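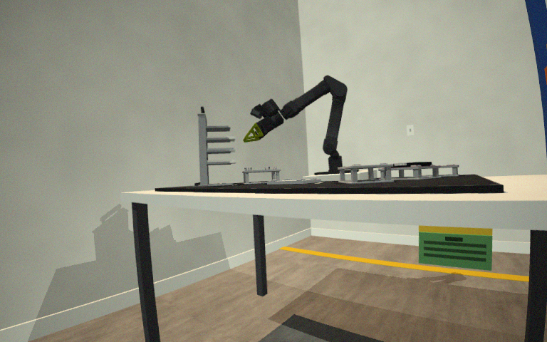
Kutura releases Fullik 3, planning software for table-top robot arms

Butness, February. The software company Kutura has released the third version of Fullik, its motion planning package for small robot arms that work at a table. The new version lets a user prepare and check a whole work cell in simulation before any program is sent to the real arm.

In earlier versions the user had to teach each approach point by hand. Fullik 3 reads the geometry of the cell, including racks, stands and trays, and proposes the approach directions by itself. The user can accept them, change them or block them. Narrow places, such as the space between two levels of a rack, can be given a larger safety distance than the rest of the cell.

"Our customers lose most of their time with the last few centimetres before the grasp," said Duygu Erdem, head of product at Kutura. "The long movements were already good. So we have put our work into the short ones, and into showing clearly why a path was refused."

When the planner refuses a path, it now names the two parts which come too close and stores the position of every joint at this moment. The report can be opened next to the simulated cell and played again step by step.

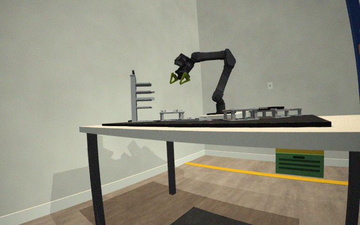

A simulated cell with the arm above the table and the gripper fingers apart.

Before the release, Kutura tested the planner on 144 cell layouts and nearly 3000 planned movements. The test set contains 28 layouts sent by customers, among them the engineering firm Peeters, which has used Fullik since its first version.

"We change our fixtures often, and each change was a small project for us," said Harsh Agarwal, automation engineer at Peeters. "Now I load the new drawing, I run the check during lunch, and I read the report after."

Fullik 3 is available now for all customers with a maintenance contract. Projects made in version 2 can be opened directly, but saved collision settings must be confirmed once by the user. A free online introduction takes place every Friday at the usual hour.

Press contact: Kutura press office, Butness
© Kutura. All rights reserved. | Back to top

We use cookies to remember your language and to count visits. Accept | Settings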